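17th June, darkroom and print bench

Back to the baryta prints for the Grerness portraits, and what a pleasant, slow sort of morning it has been! Rosalía had already mixed the developer before I got in (bless her), so I went straight to test strips on the Sperling paper. First one at 28 seconds, much too heavy in the hair and the dark coat, and I dropped back a little at a time until the cheek looked like skin again. Grade two and a half suits the sitter, grade three makes him look cross, and he was the kindest man.

Detlef, if you read this, the wash needs the full 60 minutes for this paper. I know the old sheet on the wall says less, but that was for the resin-coated stock and I keep meaning to take it down.

Spotting took me most of the afternoon. Negative 160 has a long hair mark across the collar that I must have missed when I cleaned the carrier, so I shall print that one again. Reinhold wants the whole set matted in the warm white, and I was rather for the cooler one, but having laid them side by side I think he is right.

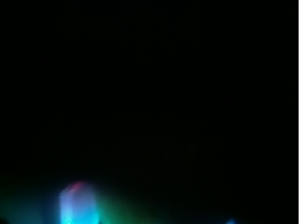
Still to do: flatten the dry prints, order more blotters, and ask Ivars whether he wants his proofs signed on the front or the back.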